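The Case for the Boring Sausage

Every summer I go to at least one cookout where somebody apologizes for the sausages. They're only the plain ones, they say, waving at the plate, as if we'd all driven forty minutes in traffic hoping for venison and fig. And every summer the plain ones are gone first and the fancy ones sit there getting wrinkly next to the potato salad.

I think it's time we stopped apologizing.

I live in Grivmont, which is a small town with big ideas about lunch. When I moved here there was one butcher, and he sold pork sausages, beef sausages, and a third kind he called "the spicy" (it wasn't). You asked for a pound and you got a pound. Then Hedora opened on the main street, and I was thrilled, I really was! They had a chalkboard. They had 16 kinds. There was one with apricots, one with blue cheese, one with coffee in it, and for a whole winter I worked my way along that board like it was a reading list.

You know which one I remember fondly? The apricot one, a little bit, on a cold night with mustard. The rest have blurred together into one expensive lump. The blue cheese ones leaked. The coffee one tasted like a mistake somebody had decided to charge me for.

My problem with the fancy sausage is that it wants to be the whole conversation. You can't put it in a bun with onions, because it already has onions, and cranberries too. You can't slice it into lentils without the lentils turning into something strange. A plain sausage gets along with people. It'll sit in a bean stew, or on a skewer between two chunks of pepper, or cold in the fridge at eleven at night when you're standing there in your socks. It doesn't mind ketchup.
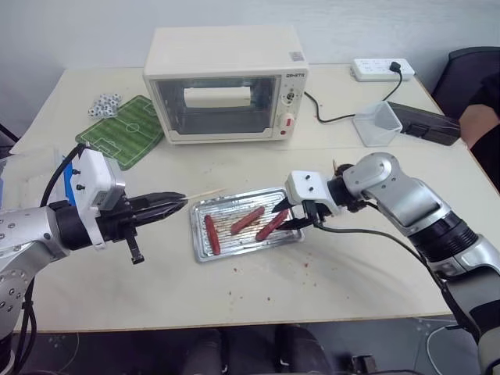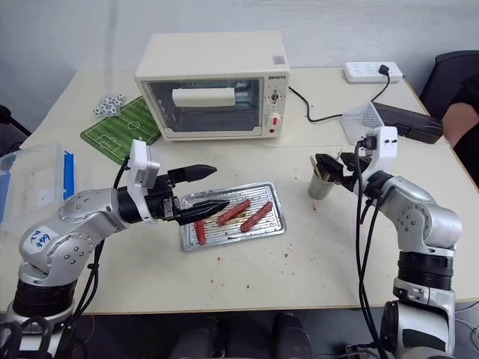 Posted by the Tondmont Road Eater

And then there's the price. The last time I went into Hedora I paid 20 dollars for a pack that fed two of us, and one of us was still hungry (me). I know good meat costs money and I'm happy to pay for good meat. I'm less happy to pay for the word "foraged." If the pork is lovely, let me taste the pork! Give me salt, pepper, a bit of sage if you must, and a decent casing that snaps when you bite it. That's hard to do well. A maker can hide a lot of dull meat behind a handful of dried fruit, and I suspect plenty of them do.

Now, I've had people tell me I'm just being nostalgic, and maybe I am. My grandmother cooked sausages in the oven on an old tray, low and slow, and she'd go out and do the garden while they browned. I still do them that way in November when it's too miserable to stand outside. No pricking, no oil, no fuss. Turn them once if you remember. I've forgotten plenty of times and they were fine, just darker on one side, and I like the dark side best anyway.

I also don't want to be a snob in reverse. If you love the one with the blue cheese, go ahead and love it, and you can have mine. There's a stall called Moussa at the Saturday-style market out by the lake that does a lamb one with cumin and a lot of garlic, and I'd walk there in the rain for it. But that's a sausage somebody's family has been eating forever, and you can tell. It tastes like lamb first and cumin second. It's plain too, in its way, just plain in somebody else's kitchen.

So my plea for this year is a small one. If you're having people over, buy the ordinary kind, from a person who makes them well, and buy a few more than you think you need. Put out mustard and soft bread. Don't say "only" when you bring them to the table.

And if you see me near the potato salad with two on my plate, I'm saving one for my husband. He likes his with pickles.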